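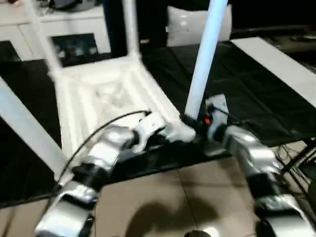

Test génétique « aptitude sportive » pour les ados du club : votre avis ?

Forum > Génétique humaine > Tests et dépistage
Sujet ouvert, 3 pages

mirabelle_t
Inscrite depuis juillet
Bonjour à tous. Mon fils a 14 ans et fait de l'athlétisme à Valtmont. Le club a transmis aux parents une offre de Clarosport : un prélèvement de salive, une analyse faite par une société qui s'appelle Starkine, et un rapport qui classe l'enfant en profil « vitesse », « endurance » ou « mixte ». Le tarif est de 100 euros par enfant avec la remise du club. La brochure parle du gène ACTN3 et de 1226 marqueurs au total. Je ne suis pas biologiste. Est-ce que le résultat veut dire quelque chose, oui ou non ? Il hésite entre le 400 mètres et le demi-fond, et l'entraîneur voudrait s'en servir pour faire les groupes à la rentrée.

grain2sel
Membre
Non. ACTN3 est un vrai gène, la protéine existe dans les fibres musculaires rapides, et il y a bien un variant qui fait qu'on n'en produit pas du tout. On le trouve moins souvent chez les sprinteurs de haut niveau que dans la population générale. Ça s'arrête là. À l'échelle d'un individu l'effet est très petit à côté de l'entraînement, de la taille, du sommeil et du reste. Un chrono sur 60 mètres vous en apprendra plus, et c'est gratuit.

pivot_central
Membre
Pas d'accord avec le « non » aussi sec. J'entraîne en handball. Une information faible reste une information. Si on sait lire un résultat avec prudence, je ne vois pas ce que ça enlève. On fait bien des tests de détente et de VMA qui ont une marge d'erreur énorme à cet âge-là.

grain2sel
Membre
La VMA mesure ce que le gamin fait aujourd'hui, et vous pouvez la refaire au printemps. Le génotype ne bougera pas. Un ado à qui on a écrit « profil endurance » sur un rapport va le garder en tête longtemps, et l'entraîneur aussi.
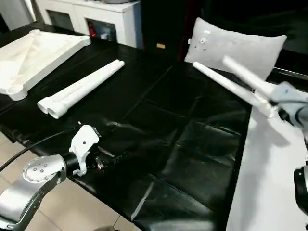
Re : Test génétique « aptitude sportive » (cadre légal)

codex_bis
Modérateur
Je déplace ici les messages sur le droit, ça partait dans tous les sens.

Pour la France : l'examen des caractéristiques génétiques d'une personne est réservé aux fins médicales ou de recherche scientifique, en dehors du cadre judiciaire. Un test vendu à des parents pour orienter une pratique sportive n'entre pas là-dedans. Le fait que le laboratoire soit à l'étranger n'arrange pas les affaires de celui qui commande le kit, qui s'expose à une amende. Pour un mineur il faut en plus qu'il y ait un bénéfice direct pour lui ou sa famille, sur prescription.

mirabelle_t
Le club nous a dit que c'était légal parce que le rapport est présenté comme du « bien-être ».

codex_bis
Modérateur
Le mot choisi sur la brochure ne change pas la nature de l'analyse. Demandez-leur par écrit le nom du laboratoire, son pays, et qui est responsable du traitement des données. Gardez la réponse.

pivot_central
Dans les faits, des gens commandent des tests d'origine tous les jours sans être poursuivis. Je ne dis pas que c'est bien. Je dis que l'argument légal ne va pas arrêter grand monde.

rhesus_plus
Membre
Un adulte qui commande pour lui-même et un club qui collecte la salive de mineurs, ce n'est pas la même affaire. L'association engage sa responsabilité. J'ai siégé au bureau d'un club de natation, on aurait refusé d'emblée.

mirabelle_t
J'ai retrouvé les conditions générales. Les échantillons sont conservés « pour une durée utile à l'amélioration des services » et les données peuvent être transmises à des partenaires, dont une plateforme nommée Vincze. Aucune durée n'est indiquée.

grain2sel
Rien que cette phrase me ferait dire non. Et l'ADN de votre fils contient la moitié du vôtre, donc vous êtes concernée aussi.
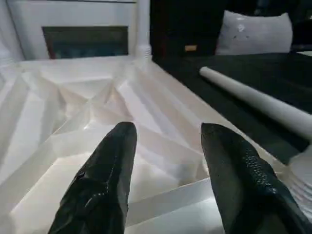
Cercle de biologie de Valtmont, section génétique humaine

Page 2 du sujet

lactase_off
Membre
Je reviens sur les 1226 marqueurs, qui ont l'air de rassurer. Tout dépend de la manière dont ils ont été choisis. Additionner des variants à effet minuscule donne un score, et ce score vaut ce que vaut l'étude derrière. Est-ce que la brochure cite une étude ?

mirabelle_t
Elle dit « validé sur 4000 sportifs ». Il n'y a pas de référence, ni le nom d'une revue.

lactase_off
Alors il manque à peu près tout. Quels sports, quels âges, quelles origines, comparés à qui ? Un score construit sur des adultes d'une seule population se transpose mal ailleurs. Et « validé » peut vouloir dire que la puce lit correctement les variants. C'est la validité analytique. Elle est souvent bonne et elle ne dit rien sur la capacité à prédire une performance.

pivot_central
Là-dessus je vous suis. Je pensais que le chiffre portait sur des résultats sportifs. Par contre je maintiens que pour les blessures (tendons, ligaments) il y a des pistes sérieuses avec les gènes du collagène. Un kiné m'en a parlé.

lactase_off
Des associations publiées, oui, avec des effectifs souvent petits et des résultats qui ne se répliquent pas toujours. À ma connaissance rien qui permette de dire à un ado précis de faire plus ou moins de pliométrie. Le travail de prévention, on le fait avec tout le groupe de toute façon.

rhesus_plus
Autre point : que fait-on si le rapport sort un résultat médical ? Certains panels « sport » incluent des gènes liés aux cardiomyopathies. Apprendre ça par un PDF, sans médecin ni conseiller en génétique en face, c'est violent pour une famille. S'il y a eu des morts subites ou des malaises à l'effort chez des proches, on passe par un cardiologue, qui oriente vers une consultation de génétique si besoin.

mirabelle_t
Pas d'antécédents chez nous, mais je ne sais pas ce que couvre le panel. La liste des gènes n'est fournie qu'après paiement.

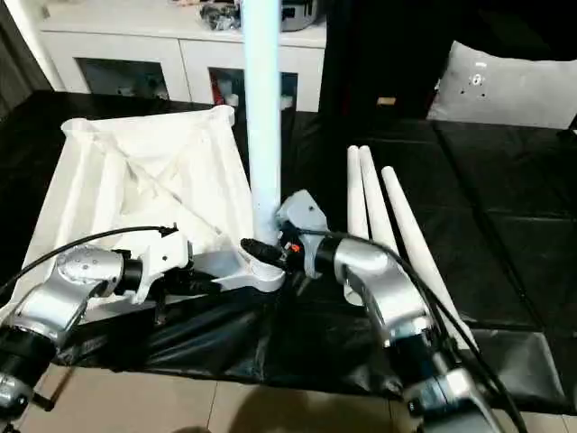
Re : Test génétique « aptitude sportive » (réponse du club)

mirabelle_t
Des nouvelles. J'ai envoyé les questions de codex_bis au club. Ils ont répondu que l'offre était « suspendue en attendant des précisions de Clarosport » et que les groupes seraient faits sur les chronos comme l'an dernier. Deux familles avaient déjà payé et demandent le remboursement.

pivot_central
Bonne décision pour les groupes. Je reste d'avis qu'on finira par avoir des outils utilisables et qu'il vaudra mieux que les entraîneurs soient formés avant.

grain2sel
Formés, d'accord. Pour les deux familles : si les kits ont été envoyés, qu'elles demandent aussi l'effacement des données et la destruction des échantillons, par écrit, à Starkine et pas seulement au revendeur.

mirabelle_t
Je leur transmets. Mon fils a choisi le demi-fond entre-temps, parce que ses copains y sont.

codex_bis
Modérateur
Je laisse le sujet ouvert si quelqu'un a un retour sur une demande d'effacement. Merci de ne pas poster vos rapports de test en pièce jointe, j'en ai encore supprimé un ce matin.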